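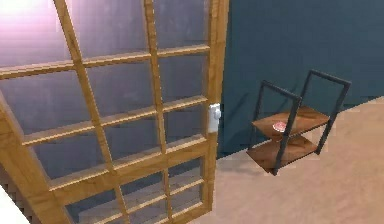
The Door Is the Wrong Place to Save Time

Posted 1/19/20

Most teams that teach manipulation by teleoperation treat the door as overhead. The operator drives up, gets the handle down, swings the door far enough to pass, and the part everyone cares about starts on the other side. Demonstrations are trimmed to match. I think this is a mistake, and an expensive one.

A hinged door constrains the hand to an arc. The operator, working through a controller and a screen, does not feel the arc. What the operator produces is a series of short straight pulls with corrections between them, and the recording keeps all of it. A policy trained on those recordings learns the corrections along with the pull. At Ellance we replayed our early set in simulation and could tell which operator had made a demonstration from the wrist trace alone. The door was the same in every run. The habits were not.

The usual answer is to collect more. We did that. Our second set, named Prundine after the test house it modeled, had 397 door demonstrations by remote control, and the policy trained on it stalled in the same part of the swing as the one before. We then recorded 14 by hand guiding, with a person holding the arm at the wrist and walking it through the opening. Those were slower and looked clumsy on playback. They were also smooth where it mattered – the person's own arm yielded to the hinge, and the robot's arm went along with it.

I do not claim that 14 beats 397 in general. A small set by hand covers few starting positions, and the policy trained on it alone was useless from anywhere off to the side. My claim is narrower. Contact that follows a constraint should be shown by a person who can feel the constraint. Free motion can be shown from a chair.

There is a fair objection. Hand guiding puts a body next to the robot, which blocks cameras and limits reach. It also can't be done at all in simulation, where a good share of this data is now made. A rendered door with a lever handle and glass panes has no weight for anyone to lean against. Force feedback on the controller helps somewhat. We tried the Fiore handset for most of a month and found the feedback late enough that operators learned to ignore it.

What does work in simulation is splitting the task. Let the operator place the gripper on the handle and stop there. Let a scripted controller that knows the hinge axis take the swing. Hand control back once the door is open and there is a shelf to approach or an object to pick up. Purists dislike this because the demonstration is no longer a single human performance. I have never understood why that matters to the policy, which has no opinion about who moved the arm.

Two practical points for anyone setting this up. Log the handover as its own event, with the state of both controllers, or the seam will show up later as a twitch. And keep the failed grasps on the handle. Our Raltside export script threw them out by default, 700 of them before we noticed, and they held the only examples we had of a recovery from a bad approach.

We start the next collection in February. Swings will be scripted in simulation and hand guided on the real arm, and the remote operators will get the rest. I expect the demonstration count to drop, and I would ask the people who read our progress reports to look at a different column.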